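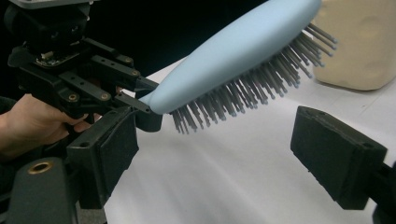

Home | About Us | Vacancies | Contact

01/06/2026
By Aisyah Purba

Call for Participants: Hair Care Habits Study

The Tollodberg Institute invites adults with shoulder-length or longer hair to take part in a study of daily brushing and washing routines. The study is led by Bence Vida and will enroll 622 participants.

Participants will keep a short written diary for 7 weeks and attend 2 interviews at the Brolline Street office. Each interview lasts under one hour. No products will be supplied, and participants should continue their usual routine throughout.

Applicants must be 18 or older and must not have colored or chemically straightened their hair in the past 5 months. Persons being treated for a scalp condition are not eligible for this round – a separate study is planned for September.

Travel costs will be repaid on presentation of receipts. Participants may withdraw at any time without giving a reason.

Application forms are available at the front desk or by mail on request.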